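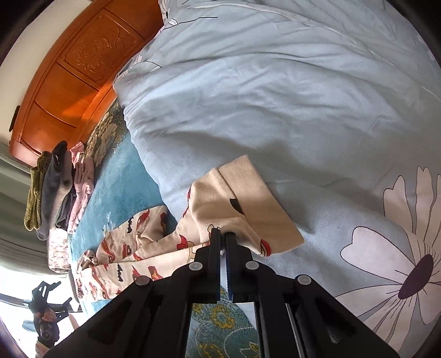
Children's nightwear and a flowered duvet, bedroom linen work.

Ostance Family Lodgings
Bedroom Linen and Children's Nightwear: progress report to the Werkadow Fund
Submitted 09/12/2021 by Brodie Wihongi, household manager

1. Where we are

The grant covers bedding and children's sleepwear for the family rooms in five houses. Four houses are finished. The fifth, on the hill road, has its blankets and duvets but is still short on fitted sheets and on nightwear in the larger sizes. We expect to close it out in February.

We have logged 405 items so far. An item is one duvet, one blanket, one sheet or one garment. A pajama top and its pants count as two, which is a change from the first report, where sets were counted as one. The earlier figures have been redone on the new basis so the two reports can be read side by side.

2. Bedding

Each bed gets a fitted sheet, a fleece blanket and a duvet. We buy duvets with a printed cover side as far as we can. Families told us last year that plain white looked like a clinic, and the pale ones also showed every mark. Light blue and teal have worn well. The flowered duvets are popular with parents and children both.

The fleece blankets come up well after washing if they are kept out of the hot dryer. Two houses had been drying them on high, and the pile on those went stiff. The setting is now written on a card over each machine.

We kept the existing wooden beds wherever they were sound. A few needed the side rails tightened and one had a split slat, now replaced. That work was done in house and is not charged to the grant.

3. Children's nightwear

Most of the time this period went here. The stock had built up over several years from purchases and donations and had been kept in bags by house, with no sizes marked. Each bag was emptied onto a bed and gone through piece by piece.

The steps were the same in every house:

Turn each garment right side out.
Lay it flat and check seams, cuffs and knees.
Stretch the waistband and see that it springs back.
Match tops to pants by print.
Fold, label with size, and put in the drawer for that age.

Matching took longer than planned. Several prints are close to each other, the ones with cars above all, and a top will look right until it is laid next to its pants. Odd pieces go in a separate drawer and can still be given out. Small children do not mind, and parents have said they would take an odd pair over waiting. 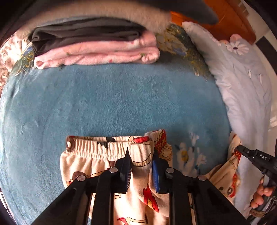
What happens to pants when the elastic has gone?
They go in the mending box, and the waistband is opened and new elastic threaded through, unless the fabric is also worn thin, in which case the pants are cut up for cleaning cloths.

Flannel is holding up better than the thin jersey we bought in the first round. The jersey sets bobbled after a few washes and the knees went early. All new orders are flannel or heavy cotton.

4. Storage

The Cavorik drawer units are in place in four houses. They are shallower than the catalog suggested, so duvets have to go on the closet shelf and the drawers are used for clothing and sheets only. The bottom drawer in one unit arrived with a bent runner. The supplier has agreed to replace it but has not given a delivery day.

5. Money

Spending is within budget. The balance is $3767, all of it set aside for the fifth house: fitted sheets, larger nightwear, one Cavorik unit and elastic. We moved a small sum from bedding to nightwear in the fall, as agreed by phone with your office.

The Bellini order was the one real problem. It came in two parts, the second part six weeks late, and the sheets in it were a narrower size than we had asked for. They were returned for full credit – the credit note is in the attached papers. We have gone back to our former supplier for the rest.

6. Still to do

Finish sorting at the hill road house.
Reorder fitted sheets in the correct width.
Go through the mending box.
Put printed size lists inside the drawer fronts.
Ask house staff whether one spare duvet per room is enough in winter. Two of them think it is not.

The receipts and the revised item list are attached. Any queries on the item count should come to me, as I hold the working sheets for each house.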